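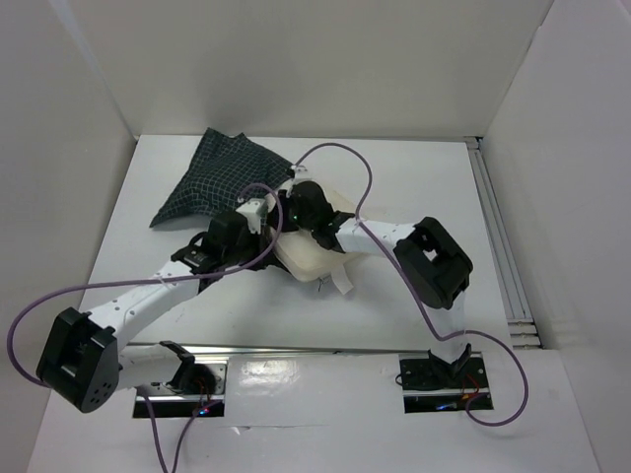
A dark checked cloth on the white table at Bruvari.

Bruvari open day, 2023-06-18

I have wanted to see inside the Bruvari weaving works ever since my aunt gave me one of their tea towels (still going strong, still my favourite, slightly scorched in one corner), so when the open day came up I booked the first tour going and was standing at the gate far too early with a flask of coffee.

You go in through the old loading bay and the noise gets to you before anything else does. They hand out ear defenders at the door and you do need them! The weaving shed has 18 looms, and although only part of the row was running for us, I could feel it in the floor through my shoes. Our guide had worked out a very good set of hand signals and we all got the hang of them by the second loom.

What I loved most was watching a check being made. I had always thought of checks as something printed, or at least something simple, but the stripes going lengthways are all set up before a single row is woven. One of the weavers let us look at the plan for a pattern called Trateo, a long strip of squared paper with pencil marks down the side, and explained that the warp for it has 941 threads. Every one is drawn through by hand with a little hook. I asked how long it takes and she laughed and said it depended what was on the radio.

After the weaving shed it was blissfully quiet upstairs. The washing and pressing rooms smell of hot cotton, exactly like my gran's airing cupboard, and I could have stayed there all morning. A cloth straight off the loom is stiff and a bit greasy to the touch, and they passed round a piece before washing and a piece after. The difference is enormous. The washed one had shrunk by the width of my hand and gone beautifully soft, and the checks, which had been slightly oblong, had pulled in to proper squares. They allow for all that when they draw up the plan, and I was very impressed.

Then we went on to the part where the cloths get looked over and handled, which was much plainer than I'd imagined: white walls, a white tabletop, and a dark check standing out beautifully against it. I'm a fan of a dark check in a kitchen. It hides tea, beetroot and most of what my children do. Our guide's tip for buying any checked cloth, from anywhere, was to fold it corner to corner and see whether the lines meet. I have since done this to everything in my drawer at home and the results are mixed.

The hemming room was the friendliest place of the lot, with cushions on all the chairs and a plate of shortbread on the windowsill that we were told firmly to help ourselves from. The mitred corners on the Plusteo napkins are folded by hand and pressed with a thumb before they go under the needle. We were each given an offcut to try it on. Mine came out looking like a badly wrapped parcel, but I've kept it.

Lunch was in the Sequeira canteen across the yard: leek soup, cheese rolls, a very good plum cake. The shop is next door to it, so you can guess how that went. I bought two tea towels and a bag of remnants which are going to be the border of a quilt.

A few practical things if you're thinking of going. The tour takes nearly 2 hours and most of it is on your feet. There are stairs up to the washing room, but there's a goods lift as well and they were happy to run it for anyone who asked. The 138 bus stops at the end of the lane, and the car park is small and was full by the time I left. Flat shoes, and tie long hair back before the weaving shed. The next open day is in October, when they'll be warping up the heavier winter blankets, and I've already put my name down.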